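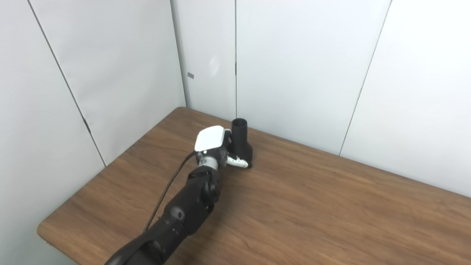 Skilton Evening Course: Looking After Vessels at Home
Session 3: Narrow necks, wide bottoms
Notes by Wissam Sabbagh

Welcome back, everyone, and thank you for the pile of vases, jugs and bottles you carried in last time (my car still smells faintly of old flower water, but I forgive you all). Tonight is about shape, and mostly about the kind of vessel that gives people trouble at the sink: a straight tube of a neck on top of a body that swells out below it. A brush goes down the neck perfectly well and then waves about in the wide part without touching anything.

Before you wash
Stand the piece on a table, well in from the edge, and take a proper look down through the rim. With a dark vessel you will see very little, so bring a small flashlight and tilt the light, leaving the vessel where it is. Run a fingertip around the rim too, slowly, feeling for chips. Fulgencio Barrios found one that way on his grandmother's jug, after years of pouring from it every Sunday lunch!

Picking it up
Necks are tempting to hold and I do it myself when I'm in a hurry. Please try to get your other hand under or around the wide part, where most of the weight usually sits. If the base bulges more on one side, turn the piece until the fuller side rests in your palm.

Washing the inside
Fill it a third full with lukewarm water, add a spoonful of uncooked rice and a drop of dish soap, and swirl. Don't shake. Swirl for 2 minutes, empty it into a strainer, and look again with the light. For stubborn rings leave it overnight with water and baking soda. Glazed pieces and glass take this happily; anything unglazed, painted inside or mended should be left out, and you can ask me about those one by one.

Drying
Matte dark surfaces show every water spot, so wipe the outside with a soft cloth straight away. Prop the vessel upside down on a folded towel with a bit of air getting in under the rim, and give it 8 hours at least, longer in winter.

For next time
Read the Forsyth handout on stoppers and lids, and bring one narrow-necked piece you have cleaned yourself. Genji Amano has spare flashlights if you need to borrow one.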